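The Salt Men of Stullo

They came for the scales first. Not the magistrate, not the tax office with its nice green shutters. The scales. Sixteen men and boys from the drying sheds at Stullo walked down to the harbor in December, before dawn, lifted the crown's weighing beam off its hooks and dropped it in the water.

That was the whole uprising, more or less, for the first morning.

The background is dull and you need it anyway. Salt from Stullo was sold by weight to one buyer, the Barrientos house, which held the license and also – conveniently – looked after the scales. For years the workers had said the beam was crooked. Petitions went up to the governor at Indness. Petitions came back, or didn't. In the last one, which survives, the clerk has written "again" in the margin and nothing else.

By noon the sheds were shut. By dark the road to Stako was blocked with carts, and the garrison there, 30 soldiers and a captain down with fever, decided to stay indoors. You can see why. It was sleeting and the carts were full of rocks.

It lasted seven days. People in the town will tell you longer, and there is a song that makes it a whole winter, but the garrison daybook is clear enough. Day two, bread handed out from the Barrientos storehouse, with receipts. Receipts! They kept a list of every sack so it could be paid back later. Day four, a quarrel over whether to march on Indness. Half the men wanted to go. The other half had cattle to feed.

They didn't march. I've gone back and forth on whether it mattered. The governor was scared stiff that week, his letters are a mess, blots everywhere, and he'd sent his silver out of town. On the other hand it's a two day walk in bad wether and they had maybe a dozen muskets between them.

The ship came on day seven. Soldiers ashore by breakfast, the carts dragged off the road by lunch. No battle. One shed burned and each side blamed the other for it, and still does if you ask in the right bar.

Then the trial, which is where the paper piles up. The court file runs to 527 pages, most of them about the weighing beam. What it cost. Who touched it. Whether sinking a thing is the same as stealing it. Witness after witness was asked if the scales had been true, and the judge struck the question every time. Two of the oldest men were hanged. The boys were sent to the quarries at Stako, and the file doesn't say when or if they they came home.

The license was quietly canceled the next spring. New scales, new buyer, a slightly better price. There was no announcement linking one thing to the other.

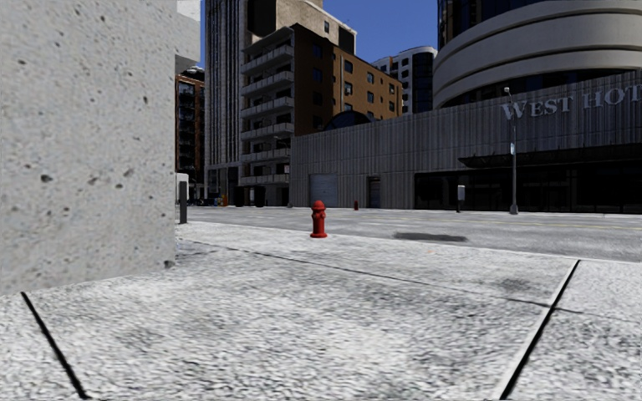

As for the beam, fishermen are supposed to have pulled it up a generation later and sold it for scrap. I couldn't find a bill of sale. A blacksmith's ledger from Stako lists "old iron, harbor, long piece" with no price next to it, and the page after that is missing.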